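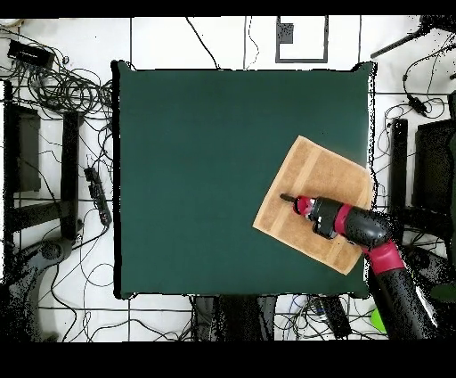

How to test whether a robot arm can fold your towels

People who run small laundries, guest houses and care homes keep asking whether a machine can do their folding yet. The short answer is that an arm can fold a towel under conditions you set up for it, and that very little of that carries over to a full hamper. This page sets out a simple way to find out where a given arm stands. Chun-yin Yuen and I use it at Korkmont when a supplier offers a demonstration, and you can follow it with any single-arm setup and a flat work surface.

What you need

One arm with a two-finger gripper or similar
A flat surface in one plain colour
A small towel, washed several times, with no fringe
A second towel of a different weight
A timer and a notebook

New towels are stiff and hold a crease too easily. If the supplier brings their own, ask to swap it for one of yours.

Step 1. Set up the surface

Choose a colour well away from the colour of the towel. The software has to find the edges of the cloth before it can do anything else, and a white towel on a white bench is a hard place to begin. Keep the surface large enough that the whole towel fits when it is opened out. Tape down a mat if it slides. Mark the position of the arm base so you can put it back in the same place after lunch.

Bad light causes more failed runs than bad motors. Close the blinds if the sun moves across the bench during the session.

Step 2. Start with the towel already flat

Lay the towel out by hand and ask for one fold in half. Most arms will manage this on a good day. Note the time from the start command to the moment the gripper lets go, and measure how far apart the two edges end up. We accept 30 millimetres on a bath towel. A motel would want better.

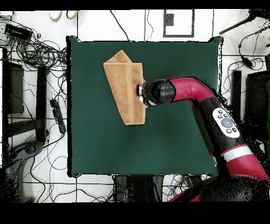 Folding in half is mostly a matter of lifting an edge, carrying it over and setting it down without dragging the layer underneath. With one arm, the far corner is always unsupported, so it trails and lands where it likes. A person pins the cloth with the other hand and never thinks about it. On our green mat the tan towel could take on a lopsided shape, straight along its lower edge and drawn in to a pointed flap at the top, with the gripper against its right edge. Score the shape you have when the arm lets go, and don't straighten anything between folds.

Step 3. Ask for the second fold

The second fold is thicker and the gripper has to take two layers. Watch whether it picks up both. If it takes only the top one, the towel opens again and the run is finished. Write down which layer was missed and reset.

Do five runs before changing any settings. Suppliers like to adjust after each miss, and by the end you have no idea what you were testing.

Step 4. Start with the towel in a heap

Drop the towel on the surface from waist height and leave it as it lands. Now ask for the same two folds. The arm first has to find a corner it can hold, and many corners that look good to a camera are really the middle of a crease.

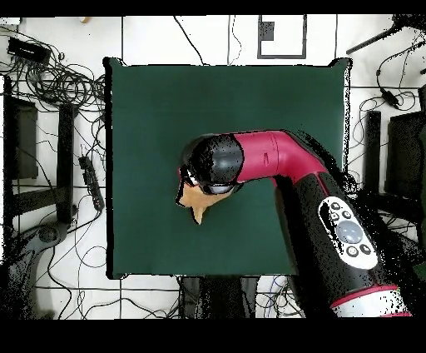
Allow 4 minutes a run and stop the timer there, whatever state the towel is in. Some systems will pick and drop the same bit of cloth until they are switched off. Count a run as passed only if the towel is folded and nobody has touched it.

Anas Zein, who ran a hotel linen room before coming to us, suggested adding a third result between pass and fail - "needs a tug". It is worth having. A towel that needs one tug from a passing worker may still save time on a busy shift.

Step 5. Change the towel

Repeat steps 2 to 4 with the second towel and leave the settings alone. A large drop in the score means the program was tuned to one piece of cloth.

Reading the results

Compare the arm with the job as it is done now. Azucena Villaseñor folded our test towels by hand at 5 seconds each, while talking. For a home, I would not consider an arm for folding yet. For a shop floor with one size of towel fed flat from a press, it can be worth a trial, provided someone is nearby to clear the misses.

Keep the notebook. When the supplier comes back with new software, run the same towels on the same surface and compare the pages.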